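How a small country chooses its song: the Miltley final
Project report by Embla Engebretsen and Vilgot Hägglund
Oct 27, 2019

In our project we studied the song contest in Miltley, where the winner goes on to the international final in Cestov. We wanted to know if the jury and the public like the same songs. We read the published results and sent a questionnaire to people who follow the contest. We received 351 answers.
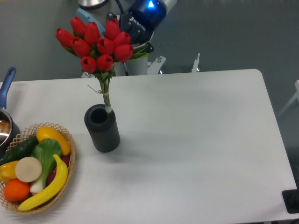

The jury has seven members and gives half of the points. The other half comes from telephone votes. In the last final the jury put Ronja Berge first with her ballad "Red in March", but the public preferred Vilgot Sundqvist and his faster song. Many answers spoke about the stage more than the melody. Red tulips in a dark ribbed vase, tied with a thin string, would suit the ballad well, and several people wrote that they wanted such a simple stage for it. We did not expect that staging would be so important — our first questionnaire had no question about it. 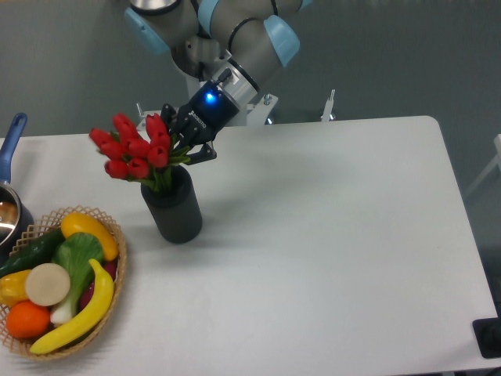
The difference between the two singers was over 2,000 telephone votes. Ylva Hedlund, our teacher, advised us to compare this with Wuloseck, where there is no jury. There the fast songs win more often, but we found results for only a few years, so we cannot say that the jury is the reason.

If we continue, we will ask the same people again after the final in Cestov.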